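The Wall Stays

I have been meaning to hang something on the wall over the white surfaces for 5 years. I know it's been that long because the hooks came with us from the old apartment, in a Daher coffee tin, and the tin is still taped shut.

In April I finally got as far as asking people what should go there, which was a mistake. Carla Kanaan told me a mirror, because it would "open the place up," as if the room were a patient. My brother-in-law offered a clock. Yaroslav Vakulenko, who has strong feelings about other people's houses, sent me a link to a Flastari shelf that costs $300 and holds, as far as I could tell from the product photos, one pear.

I measured anyway. I marked out 60 inches on the floor with masking tape and left it there long enough for everyone in the family to learn to step over it. Then I made a list of everything I own that could be framed. The list was a ferry map of Gosadach, a certificate for completing a swimming course, and a calendar I had liked enough to keep after its year was up.

The thing is, I'd gotten used to the blank. The paint was sold to us as a plain neutral, and it has never once behaved like one. It goes pink at the sides and a sort of blue-gray in the middle, and there are evenings when I'd swear it has some green in it. I had a whole speech ready for the paint store about this. Then I caught myself watching it over a cup of tea for a good ten minutes, the way other people watch a fire, and I let the speech go.

So I peeled up the tape (it took some of the floor finish with it, thanks for asking) and put the coffee tin back in the closet. Carla says I've given up. I prefer to think of the project as scheduled for 2047, when Yaroslav's shelf may be on sale.

Next up is the hallway, where the problem is the reverse and every inch has a coat on it. Samer Issa has offered to come over and be ruthless, and I've said yes to the coming over.

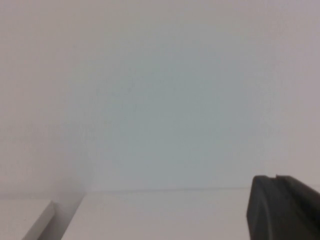 The ruthless part we'll have to negotiate. Two of those coats are his.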